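Buying Used: Why the Title Deserves a Second Look

A used car can change hands several times before it reaches the lot where a family finally buys it. At each step, paperwork is meant to follow the vehicle. In practice, records arrive late, are copied incorrectly or describe only part of what an owner would wish to know.

The Gretville Motor Registry received 16 complaints in May concerning odometer readings that did not match earlier service records. In 13 of those cases, the buyer had signed the transfer form before asking for the maintenance history.
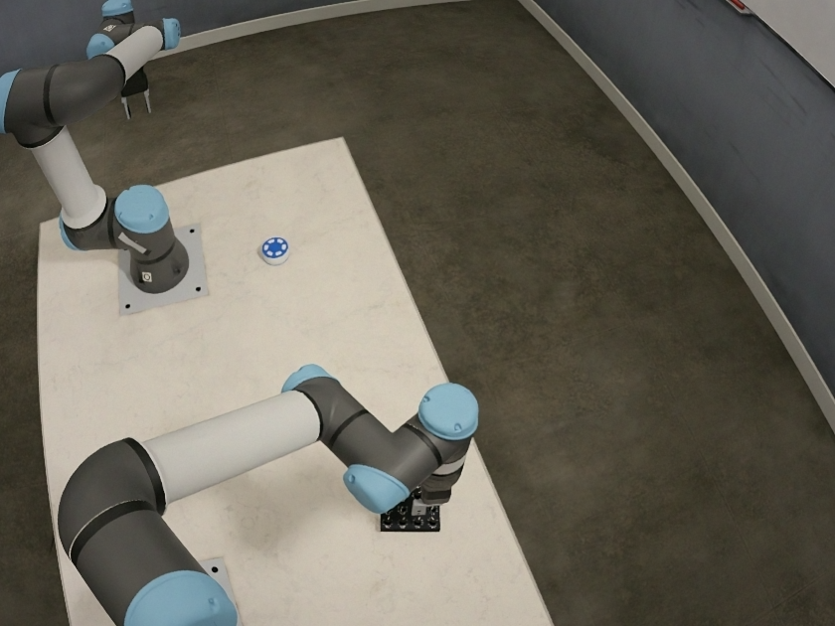
Registry staff advise buyers to request that history in writing and to compare the mileage on each invoice with the figure on the title. A gap between entries is not proof of wrongdoing – many owners service their own cars – but a reading that falls from one year to the next should end the discussion until it is explained.

Wear inside the cabin offers a further check. A smooth brake pedal and a sagging driver's seat are hard to reconcile with a car said to have been driven only on weekends.

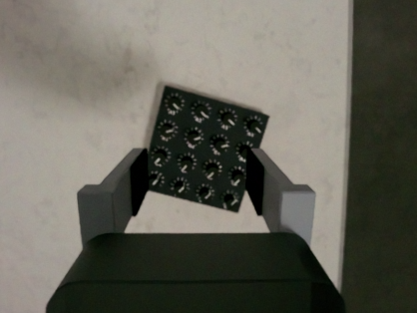

Prodromos Karagiannis
Senior Editor, Consumer Motoring
21/05/2022

Dealers in Distlow have taken a more formal approach. Tzavaras, which operates two lots in the town, now attaches a mileage statement to every vehicle offered for sale, signed by the manager on duty. Fidcombe, its nearest competitor, provides the same document on request.

Private sales remain the harder case. The seller is seldom bound by a dealer's code, and the buyer's remedies depend largely on what was put in writing at the time. A short bill of sale should state the mileage, the date and any known faults, and both parties should keep a signed copy with the title.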